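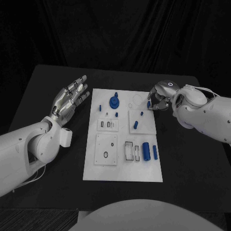
Ranero issue 11: did the ending work for you? (spoilers)

Search this board Advanced search

We use cookies to keep you logged in. Accept / Manage

inkpot_dan
Read it twice now. The first half is the best thing in the run, with Quinlan stuck in the flooded lift shaft and only the radio for company. Then the Rindeck turn up on page 16 and it becomes one long punch-up. I wanted more of the radio.

marrowfield
Disagree. They've been building up to the Rindeck since issue 3 and we'd only ever seen the one scout. If they had held the fight back again I'd have dropped the book.

inkpot_dan
I don't mind a fight. I mind four pages of it with no backgrounds drawn in. The Mernirholm skyline is half the reason I buy this and it's missing from the whole sequence.

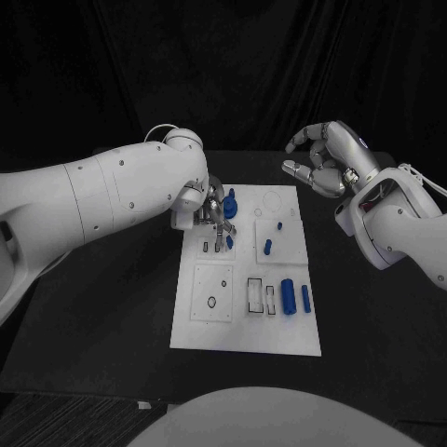 I'd also like to know what happened to the sister. She gets a full page in issue 10 and then no mention at all.

tessellate
She's in it. Bottom of the page with the ferry, red scarf, back to us. Easy to miss.

inkpot_dan
Just checked. Fair enough, though that could be anyone in a scarf.

hob_and_nail
Was the lettering different this month? The captions for the radio voice looked smaller and I had trouble with the grey on grey. I read on paper, not on a tablet.

tessellate
New letterer according to the credits. I found it fine digitally, but my brother has the paper copy and said the same as you.

marrowfield
Brodie Rutherford is still on colours, so the grey may be down to him. His early issues were very dark as well and they were brightened up for the collection.
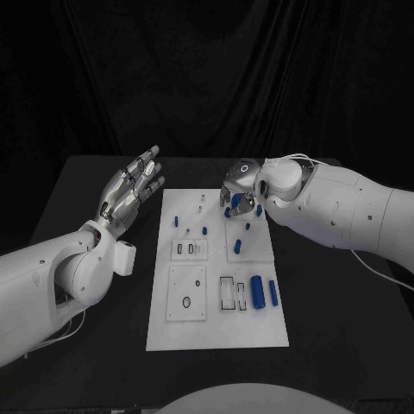 White sheet, blue parts and clear plates.

hob_and_nail
Speaking of the collection, is it worth waiting for? I'm missing issues 2 and 5 and the shop wants silly money for them.

marrowfield
Over 300 pages in the first one, with the back-up strips included. I'd get that and sell your singles.

inkpot_dan
The back-up strips are poor apart from the lighthouse one. I'd keep the singles for the covers. My issue 1 is number 145 of the signed run and it's staying where it is.

tessellate
Does anyone read the last panel as Quinlan being dead? The radio is still on but there's no speech balloon coming from the shaft.

marrowfield
No. You can see the hand on the cable two panels before. Next issue is out in March and I expect it opens with the climb.

inkpot_dan
I'd say dead, or at least they want us to think so until March.

Contact us | Forum rules | Back to top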